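Fillow fetch-and-stow pack, two months in

Last updated: January

I've put off writing this because I kept changing my mind, and I think the only fair thing is to put it all down in the order it annoyed or pleased me.

So, the Fillow pack is an add-on you buy for a humanoid you already own. You get the software, a set of ready-made jobs (fetch, stow, hand over, put back) and a support plan, which in our case goes through Jirbridge, who are the people you ring when it won't do what the leaflet says. There's no hardware in it at all, bar a sheet of stickers. I bought the 18 month plan as the shorter one was barely cheaper, and I sort of regret that now, but I'll come to it.

Setting up took me an afternoon and most of the next morning. You show it the furniture first, by walking the robot round the room slowly and naming things on the tablet as you go. Desks were easy. Drawers were a proper pain! It wants to know which way each one opens and how far, and if you rush that bit you pay for it later, believe me. I rushed it. Then I rang Jirbridge and got Wiroj Thammasiri, who was lovely and very patient and told me to delete the lot and start again with the drawer already open. Do that from the beginning and save yourself the bother.

Once it knows the room, you pick a job and a thing to do it with. I've mostly used bottles, because they're what I care about - tall, a bit slippery, easy to knock over, and there's always one about.
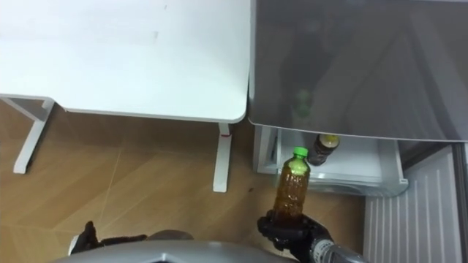 The grip settings are where the money went, I reckon. There are 6 of them and the default is far too keen. It squeezed one of my softer bottles until I was wincing, so I dropped it down two steps and have left it there ever since. Low holds, right down by the base, are what I'd go for with anything heavy at the bottom. Neck holds look neater but I had more wobbles with them, and a wobble over an open drawer is no fun at all. You can set one hand to do the work and tell the other to keep out of it, and I'd say do that too, at least until you trust it.

Over one long weekend I ran the stow job 100 times, bottles only, with me resetting everything by hand in between (my knees have not forgiven me). It got through the lot with 5 that I'd call bad: three where it let go too soon and two where it just stopped and sulked. Fillow's app puts the sulks down as "paused by choice", which made me laugh. I still count them. If I'm stood there waiting with a cup of tea going cold, that's a fail.

What I don't like: the voice prompts. They're slow, they can't be turned down below a sort of loud murmur, and they read out every single step. You can switch them off completely but then you lose the warning before it turns, and I want that warning. Please, Fillow, give us a volume slider! Also the app logs you out overnight, every night, and the password rules are daft.

The walking side of the pack is fine. It's careful to the point of dawdling, and it likes more space round a desk corner than I'd have guessed, so shift your chairs before you start. I'd read a moan on the Petchrat forum about it drifting to one side on wood floors and was all set to see the same, but I haven't had it once. Maybe it's been fixed, maybe theirs was a different floor. Cables are the other thing to think about. I spend more time sorting those than I do on the software, so plan where they'll run before you teach it the room, and not after like I did.

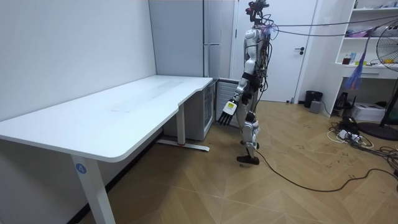 Standing by the desk, hand down at its side.

I did try the Civemport pack before this one, on a month's trial. It's quicker, no question, and the app is much nicer to look at. But it wouldn't let me change the grip at all, and it had no idea what to do with a drawer that was only part open. If all you want is things moved from one table to another then I'd point you there and you'd be happy.

For drawers and shelves and general putting-away, I'd buy Fillow again, on a shorter plan this time. The long one ties you to the version you started with unless you pay to move up, and that's tucked away on the second page of the terms. I asked Wiroj about it and he said to email them before the first year is out and they'll usually sort something. I've got a note on the fridge to remind me.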